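Product Review: Kallmont Oil-Wax Finish for Interior Wood Surfaces
Reviewed by Yolanda Marchetti, Furnishings Section
22 December 2019

The Kallmont Oil-Wax Finish is sold for tabletops, desks and counters in homes and small offices. The Furnishings Section tested it on two work tables and one reading desk in the Lennox building. The tables had last been treated with Rokau Hard Oil, and that product served as the point of comparison.

Preparation follows the usual course. The old finish was sanded back, the dust was removed with a damp cloth, and the surfaces were left overnight. The maker calls for two thin coats. Our staff found the finish easy to spread with a cotton pad, although it thickens quickly in a warm room and should be worked in small areas. The smell is mild and had cleared by the next morning.

Drying time was the main weakness. The label states 9 hours between coats. The reading desk was still tacky at that point and was given a full day. Offices that cannot spare a table for that long should plan the work for a holiday period.

Once cured, the finish performed well. Water left standing for an hour did not mark it. Coffee left a faint ring on one table, and this was removed with the Kiludix cleaning paste already in stock. Hot cups caused no damage. The Rokau product resisted coffee slightly better but gave the wood a yellow tone that several readers disliked. 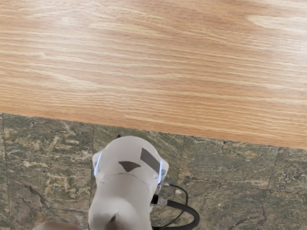
Color and sheen are matters of taste. Kallmont describes the product as satin, and under ceiling lights it is closer to semi-gloss - a point to consider where desks face a window. Kirstin Dow of the Purchasing Office asked that a matte version be tested before any larger order is placed.

Repairs are simple. A scratched area can be sanded lightly and recoated without treating the whole top, and the patch on our second table blended in well after five days.

The finish is recommended for tables in regular use, with the reservation on drying time noted above. Unused product should be kept tightly closed, and oily cloths must be laid flat outdoors to dry before disposal.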